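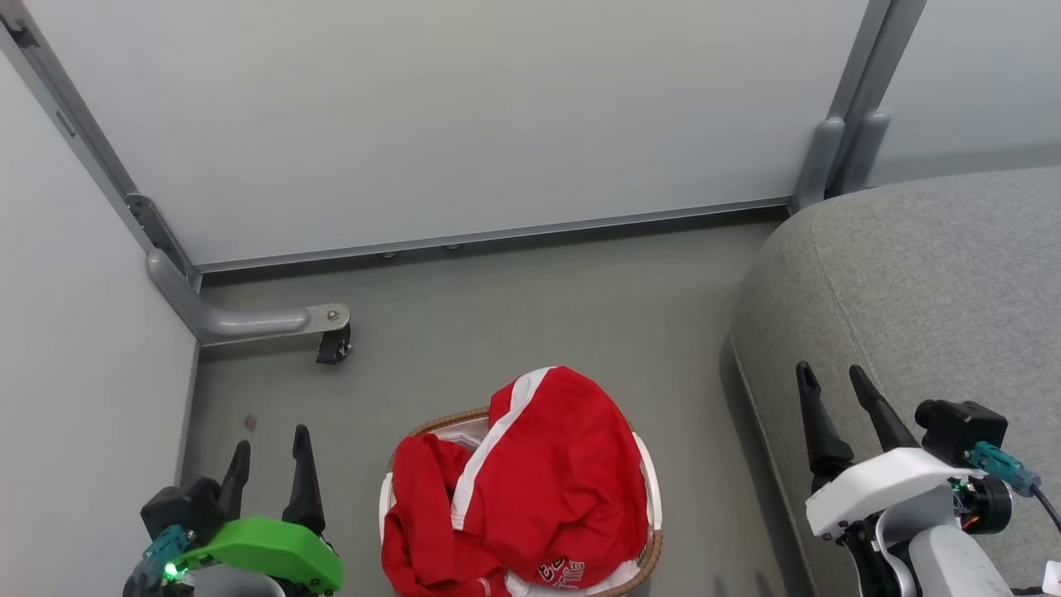 Fig. 4.1. Head view, laundry task. Both grippers up, red garment in the basket, sofa at right.

Week 4: Teaching by hand, teaching by remote
Notes to go with the lecture. Dolores Lyons

Read these before the tutorial. I'll assume you've done the week on coordinate frames and that you remember what a wrist joint can and can't do.

1. What gets recorded

A demonstration is a recording of a person getting a robot to do something. In kinesthetic teaching you hold the arm and push it through the motion. In teleoperation you stay off the arm and drive it with something else: a matched pair of leader arms, a headset with hand controllers, a glove, a joystick if you hate yourself. Either way, what goes to disk is a series of observations (camera images, joint angles, gripper opening) paired with actions (where the joints were told to go next).

Your thinking about the task doesn't go to disk. If you paused because you were looking for the sleeve, the log has a pause in it. A policy trained on that log may learn to pause. I have watched one do it, arms hanging over a shirt for several seconds, and heard a visitor remark that it was "considering its options".

2. Hand guiding and why it's out of favour

Kinesthetic teaching is cheap and feels natural. You feel the contact directly, so you don't crush things. For a single arm putting a peg in a hole it's still hard to beat, and people who call it obsolete usually have a leader rig to justify.

It has two problems for our purposes. Your hands and forearms end up in the camera images, and they won't be there at run time. And one person can't comfortably guide two arms through a fold, because each arm wants more than one hand to steer properly. Try it in the lab. Four minutes is plenty.

3. Remote control and what it costs

Look at Fig. 4.1 again. There is a camera on each wrist as well as the view you're looking at. Ask which of these the operator had in front of them when driving. It matters a great deal, and published papers are often vague on the point. If the operator stands in the room and watches the cloth with their own eyes, they may be acting on information that no camera recorded. The learner then gets correct actions with the reason for them missing. Carla Atallah's rule in our lab is that the operator sees the camera feeds and nothing else. It makes collection slower and the operators grumpy. I think she's right.

The second cost is touch. Most low-priced leader rigs send no force back. With rigid objects you get by on vision. With a heavy garment bunched in a basket, you can't easily tell from the images whether the fingers have one layer or three until you lift. Operators adapt by lifting high and checking, and that habit goes into the data too.

4. Cloth as a test

Laundry is everywhere in the demo videos at the moment. Some of the reasons are good ones. Cloth has no fixed shape, it hides parts of itself, and you can't write down its state in a few numbers. Think of a red garment with a white stripe down one edge: the stripe is a lovely cue for finding that edge. A policy may well find the stripe and have no notion of an edge at all. Swap in a plain garment before you believe anything.

Same with the room. A basket on a grey floor, pale panels behind it and a sofa to one side is a perfectly reasonable setup, but if every demonstration is recorded against it, you've no evidence for any other. Moving the basket by a hand's width tells you more than another hour of filming with it in the same spot.

5. A case: Stavum

Stavum was our laundry project. Over one winter we collected 2,797 demonstrations by teleoperation and threw out 372 of them. The reasons were dull: dropped frames, a gripper that hadn't been zeroed, an operator who'd started before the recorder. The criteria were written down before collection in only some of those cases, which should bother you. Discarding a clumsy but successful run is a choice about what the robot will know. Recovery from mistakes lives mostly in the clumsy runs.

We compared two operator pools, trained separately, and the policies differed more between pools than between network designs. We didn't expect that and haven't fully explained it. I'd be wary of any architecture comparison that doesn't say who was driving.

6. Questions to bring to any results section

Who operated the robot, and how much practice did they have?
What could they see that the policy couldn't?
How many runs were dropped, and who decided?
Was the test garment in the training set?
Is the video at normal speed?
Does "success" mean folded, or does it mean out of the basket?

Reading and tutorial

Read the Trurnlow lab handout on leader arm calibration, skipping section 5 (it covers the old grippers). The Skitum logs are on the course drive. Pick one episode, find the longest stretch where neither arm moves, and write half a page on what a learner would make of it. Bring a printed copy, as the projector in the tutorial room is still out for repair.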